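Sikent pauses bathroom robot trials at Lunde site after gripper fault

LUNDE, April -- Sikent has stopped all work by its bathroom service robots at the Lunde site following a fault in which a gripper failed to release on command. No one was hurt.

The fault came up during a routine run in a tiled guest bathroom. The robot had closed on a shower hose and was told to let go. The fingers stayed shut for 4 seconds, and the arm kept moving. The hose pulled free of its holder and a wall tile cracked. An operator pressed the emergency stop.

Sikent has traced the problem to a timing error in Fusik, the control software that links the arm and the gripper. Fusik reported the fingers as open before they had moved. The same error was found in the logs of 2 earlier runs, neither of which caused damage.

A corrected version of Fusik is now being tested. It holds the arm still until the finger position has been confirmed. Sikent will complete 100 open-and-close cycles in the bathroom, with an operator at the stop button, before the robots go back to work. Grirer, which manages the building, has been given the full fault report and will be told the results.

Guest bathrooms used for the trials stay closed until then -- all others are open as usual.

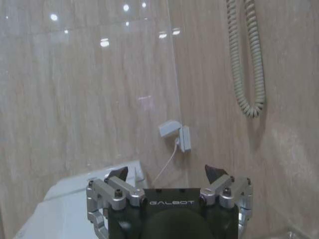
Grirer replied that it wants to see the results of all 100 cycles before it agrees to a restart, and that the cracked tile should be replaced first.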